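2025-05-02

Bottles again! My hands smell of old iced tea and I have a blister coming on my thumb from the leader arm, but we got through a decent stack of recordings, so I'm not complaining (much).

Kha Sầm and I are still on the tidy-up task for Sondov: pick a bottle off the table, drop it in the mesh basket, go back for the next. I drive both arms, Kha Sầm resets the table and shouts if a recording hasn't saved. We're on 605 good runs now, which sounds like loads until you hear what the model wants. Three had to go in the bin because I dithered so long over one grab that it would only learn to dither too.

The clear ones are the beasts. From the wrist you're looking at shine on a white table, and you end up steering by the label and the cap and hoping for the best. The spring water with the red label is my favourite, nice big target.
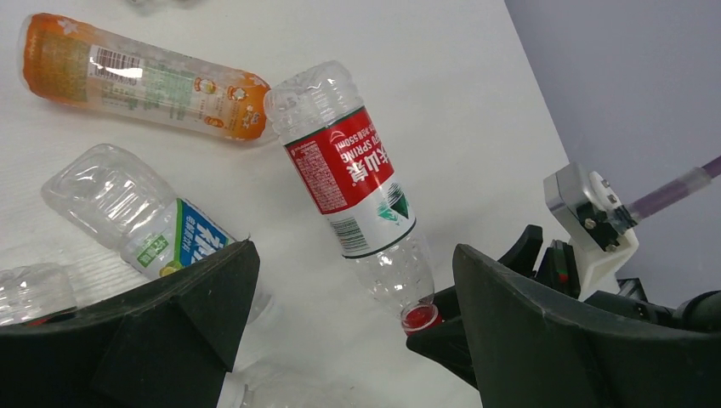

Wrist view, red cap and far too many see-through bottles.

Kha Sầm thinks we should mess the table up more between goes, with bottles touching and pointing every which way, so it doesn't just learn my habits. Fair point, I do always go for the easy one first. I tried starting with the awkward ones after lunch and was slow as anything, but those runs are probably worth more. We've also been stopping and starting with the basket part full, so it sees it at different stages.
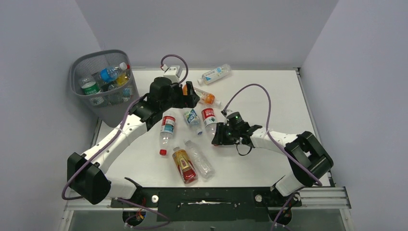 Both arms out, four in the basket and plenty still to go.

Pemmont want the labels done the same way as last time, so that's my evening gone. Two more sessions on bottles and then Milar gets the table for cups until July. Hà has promised me a softer grip for the leader arm. Must remember plasters.

Filed under: Work days, Robots, Moaning

Contact | © 2025 | Back to top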